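Valquíria Lopes completed *Hung*, her second feature, in November, after six years of work. The film follows two sisters who inherit a closed cinema and cannot agree whether to sell it.

"I wanted the audience to hear the building before they met the family," she said. The opening nine minutes contain no dialogue – a decision her editor, Wai-kit Lui, at first resisted.
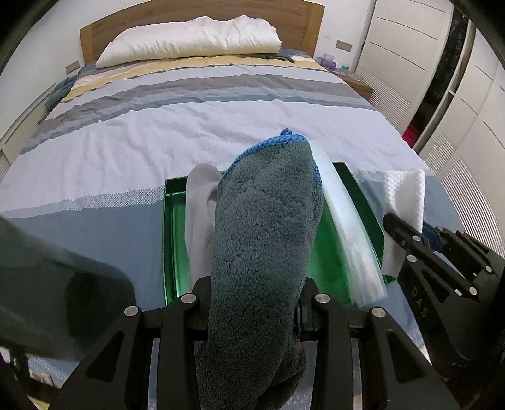 Mr Lui has since changed his view. "I cut a shorter version and it was weaker," he said. "We went back to hers the same evening."

The film was shot in the former Grumen picture house, which has 259 seats. Ms Lopes confirmed that she is now writing a third feature, *Flaro*, and that the younger sister will return in it. "She left too many doors open," she said.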